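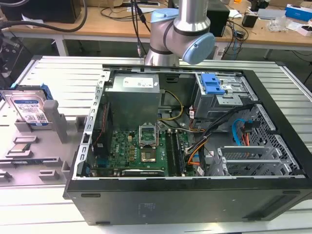

Jiahui Yin

Inicio > Hilos > Robótica

12 de febrero de 2022

Bueno, hilo de sábado: cómo paré una célula entera por culpa de un trocito de plástico azul 🧵

En Dallstead desmontamos PCs viejos con un brazo. Disco, memoria, procesador, cada cosa a su hueco en la bandeja. En diciembre iba de maravilla, ¡yo estaba insoportable de contenta!

Pues el jueves, parada de seguridad por exceso de fuerza. Rearmo, repito, otra parada. Así 3 veces, siempre al dejar el soporte azul del disco.

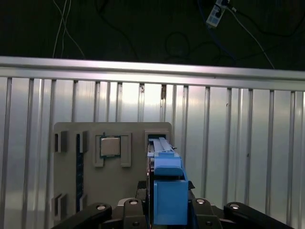 El soporte entraba un pelín torcido, tocaba el borde de la ranura y el robot seguía empujando (el límite de fuerza lo había subido yo para otra prueba y ahí se quedó, lo confieso).

Resultado: una ranura rajada y 4 horas perdidas. Athina Sotiropoulos me miró el log y lo vio enseguida, error 101 en cada intento.

Ya he bajado el límite y he vuelto a enseñarle el punto. El lunes pruebo con la bandeja nueva y os cuento.

38 comentarios · 12 compartidos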